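Skimunwood Puts Its Robot Money Into Wrist Trackers First

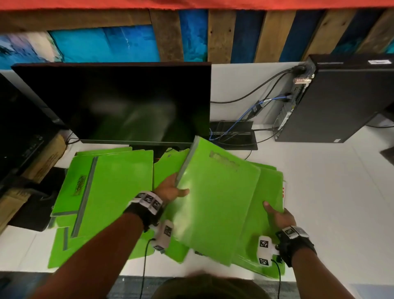 I've been following the budget talks at Skimunwood since May, mostly out of nosiness, and the plan is finally settled. The records outfit wants a robot that can sort, stack and file the plastic folders that come through its intake room, and it is going to buy one. Just not yet. The first chunk of money goes to sensor gear that people wear on their hands and wrists, so the company can record how the job is done by the folks who are good at it.

I'll admit I rolled my eyes when I first heard that. I had pictured a shiny two-armed machine rolling in on a pallet, maybe with a ribbon on it, and what they're getting instead is straps and little square tags and a whole lot of cable. But I sat through the planning meeting (there were pastries, so no complaints) and I came out of it mostly on their side.

Here's how the money breaks down. The first purchase is 3 sets of wrist and hand trackers, and the whole order comes to $3,677 with mounts, spare straps and shipping. A second pot of $2,833 is set aside for storage drives and for paying staff for the hours they spend recording. That second number was a fight. An early draft of the budget had recording time down as zero, as if people would squeeze it in between their regular tasks, and the intake team pushed back hard. Good for them. If you've ever tried to do your normal job with a cable hanging off each hand, you know it isn't your normal pace.

The robot itself is a separate line, and it won't get a number until the recordings are in. The quotes so far come from Etalard, which sells a pair of arms on a fixed stand, and Ní Mhurchú, a smaller shop that would rather lease you the whole setup and send somebody out when it acts up. I asked which one was ahead and got a very polite shrug. My guess is the lease, but my guesses on these things have a poor track record – I once wrote a whole column about a label printer that never got bought.

What sold me on waiting was the folders. I'd figured a folder was about the easiest thing you could ask a robot to pick up. It's flat, it's light, it doesn't roll away. Then I spent a morning shuffling a pile of them around my own kitchen table, and wow, are they annoying! They're slick. They cling to each other. You grab one and the one underneath comes along for the ride, so your other hand has to hold it back, and you do that without thinking about it at all. A gripper has to be told, or shown. And a shiny cover throws light back at a camera, which can make the edges harder for it to pick out.

So the question for the buyers is pretty simple: do you need two arms or one? Two arms cost more, take up more desk and break in more ways. If the recordings show that the second hand mostly holds things still, a cheap clamp might cover it. If it's doing something cleverer than that, they'll have to pay up. I like that they want to find this out before signing anything. A few years back the same company bought a conveyor that was a hand's width too long for the room, and it lived in the hallway until somebody hauled it away. I tripped over it personally.

The recording phase is planned for 8 weeks. People will do the work at ordinary desks, with monitors and computers and whatever else normally lives there, and I was glad to hear it. There was some back and forth about building a clean little test area with nothing in it, and the argument against was that the robot is going to have to work next to somebody's keyboard eventually, so it might as well learn from the real mess. Clearing everything off would also take room they don't have. Jellelano, the project name for all of this (please don't ask me to explain it, I asked and the answer took ten minutes and involved a boat), gets its own shelf in the supply closet and that's the extent of its real estate.

A few things still bug me about the plan. There's no money in it for replacement cables, and cables are always the first thing to go. I said so in the meeting and it was written down, so we'll see. There's also nothing about who owns the recordings if the company ends up leasing from an outside shop. Nobody at the table seemed worried, but it's the kind of thing I'd want spelled out before the gear goes on anybody's wrists. And I'd love to see a line for training the intake team on the robot itself, since right now the budget covers teaching the machine and skips teaching the people standing next to it.

On staffing, the word is that no jobs are being cut. The idea is to hand off the dull end of the day, when the backlog has to be squared up and put away, and keep people on the parts where you have to read what's in front of you and make a call. I've heard that sort of promise before in other buildings and it has held up in maybe half of them. I'll be checking on this one.

If you're weighing something similar for your own shop, the piece of the plan I'd steal is the order of it. Record first, then ask for quotes with the recordings in hand, so the seller has to tell you how their machine would handle your stuff and not the nice matte boxes in their demo. Both sellers have agreed to look at footage before giving a final price. One of them wanted a deposit for doing that, and was told no.

The wrist sets should be in use through the full stretch, with a check-in at the halfway point to see if the data is any good – if it's junk, they'll stop and fix the setup before spending the rest of the staff hours. After that comes the pick between buying and leasing, and then the robot line finally gets its number. I've asked to be there when it does, and I'm told the pastries will be back.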